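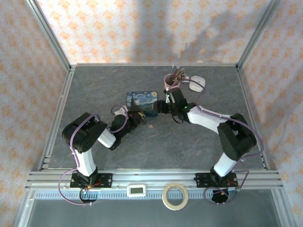
Small orange flowers on a pale background, pattern repeating.

3 November 2010
A few people asked me to write up what I know about hanging wallpaper in an old house. I've been doing my own rooms in Furosdale for a while now and I've made most of the mistakes. Going to post this in pieces over the evening.

First thing is the pattern. Small prints are easier to live with than big ones and harder to hang than people expect. With a big leaf or a bird you can see right away if the seam is off. With a small flower you think it's fine, then you stand back the next morning and there's a line of half flowers running down the wall.

Look on the label for the repeat and the match. Straight match means the pattern lines up straight across from one strip to the next. Drop match means every other strip shifts down, usually by half the repeat. Drop match wastes more paper. Buy accordingly.

Also check the run number on every roll before you leave the store. Same pattern, different run, and the background can be a shade off. You won't see it under the store lights. You will see it at home next to the window.

My upstairs bedroom came to 267 square feet of wall after I took out the door and the closet. I did not take out the window. Leave the windows in your total and you have some spare for mistakes.

Paper for that room was $200. I got mine from Ukon, which is a small outfit that still does the old-fashioned prints. Slow to ship. The rolls came well wrapped.

Marisol Zamora asked if she can paper over the old paper. You can if there's one layer, it's stuck down tight, and the seams are flat. I don't do it anymore. I did it in the dining room and the wet paste loosened the old layer, and I ended up stripping both.

Stripping. Score it lightly, warm water with a little dish soap, let it soak, wide putty knife held low. If you're gouging the plaster you haven't soaked it long enough. Go have lunch.

If your house is old enough for lead paint, and mine is, test before you sand or dry scrape anything. Keep it wet. Plastic on the floor, kids and pets somewhere else.

Under the bedroom paper I found blue paint, then more paper, then bare plaster with somebody's pencil arithmetic on it. Looked like they were working out how many rolls to buy. I left it there and papered over it. I took a picture but it came out too dark to post.

Wash the wall after. All of it. Old paste left behind will crackle under primer and you'll be looking at it for years. Wipe with your hand when it's damp. If it feels slick, there's still paste.

Fill the cracks, sand, wipe the dust. Then primer made for wallpaper. I used regular paint primer on the first room and the paper slid around fine but the next person to strip it is going to hate me. Might be me.

Bernadette Lindqvist taught me to size the wall back when everyone did that. She says the primer does the same job now and she switched over. She still mixes her own paste, though.

I use Vurer, the premixed tub. It's thick. I thin it with a splash of water until it rolls out without dragging. The tub says not to. I'm just telling you what I do.

Tools I use every time: long level, plumb line, smoothing brush, seam roller, a wide knife to trim against, a bucket, two sponges, and a snap-off blade knife with a full pack of blades. Change the blade every couple of cuts. A dull blade tears wet paper.

Where to start. Pick the least noticeable corner, usually the one behind the door when it's open. The last strip will not match the first strip. That's true in every room that goes all the way around, so put the mismatch where you'll look at it least.

Don't trust the corner to be straight. Measure out from it a little less than one roll width, drop a plumb line, and hang your first strip to the line. In my hallway the corner leans close to an inch between ceiling and baseboard.

Ceilings lean too. If yours is bad, a small regular print will show it, since the row of flowers at the top gets cut lower and lower as you go. Crown molding helps a bit. A random-looking print helps more. I just live with it.

Cut each strip four inches long, two extra at the top and two at the bottom. Cut the next one by laying it beside the first on the table and matching before you cut. Write the number and "top" on the back in pencil. I hung one upside down in the bathroom and it took me a week to notice.

Paste the back, fold both ends in to the middle, paste to paste, and let it sit for the time on the label. That's called booking. The paper swells a little when it's wet. If you hang it early it finishes swelling on the wall and you get bubbles.

Hang from the top. Line it up, slide it, don't stretch it. Stretched paper shrinks back as it dries and your seam opens. Brush down the middle first, then out to the sides.

Inside corners: don't wrap a full strip around. Measure to the corner, add a half inch, cut the strip lengthwise, hang that part, then plumb a new line on the next wall and hang the leftover to it. You lose a sliver of pattern in the corner. With small flowers you can't tell from the bed.

Outlets: power off at the panel. Covers off. Paper over the box, cut an X, trim. Wet paste and live outlets don't go together.

Wipe the paste off the front while it's wet, clean water, and change the water often. Same for the trim and the ceiling. Dried paste goes shiny.

Seam roller, lightly. I leaned on it in my first room and pressed all the paste out, and those seams lifted as soon as the furnace came on for the winter.

Small bubbles: leave them overnight. Most of mine were gone by morning. For the ones that stay, a slit with a fresh blade along the edge of a flower, a little paste in behind with a syringe, press, wipe.

Padmavathi Iyer wants to know about renting. Ask the landlord, and ask in writing. If the answer's no, she could paper the back of a bookcase or line the drawers. I lined a dresser with leftovers and I like it better than the room.

Esperanza Yazzie got a quote of $4000 to have her stairwell and front hall done, paper included. I don't think that's crazy for a stairwell. You need planks and ladders in there and the strips are very long. That's the one spot in my own house I'd pay for.

On color. Pale backgrounds make a north room look less gloomy, in my experience, but they show every scuff. Orange holds up better under lamps than I figured it would. Tape a big sample to the wall and look at it morning and night before you order.

And measure the sample repeat against the light switch and door frame. I had a flower landing exactly half under the switch plate, and moving the first strip over an inch fixed it. Would've been free to figure out beforehand.

Save a full roll if you can, and save the label with the run number. Mine's in the closet with the Obi heater on top of it, which is a bad place, so not there. I dated the label this time.

Benvinda Arruda asked how long one room takes. The upstairs bedroom was 16 hours of hanging spread over several evenings. I didn't keep track of the stripping.

I'm doing the back hall later in November. Still deciding between a stripe and another small flower. If anybody has hung a stripe on walls that lean, tell me how bad it looked.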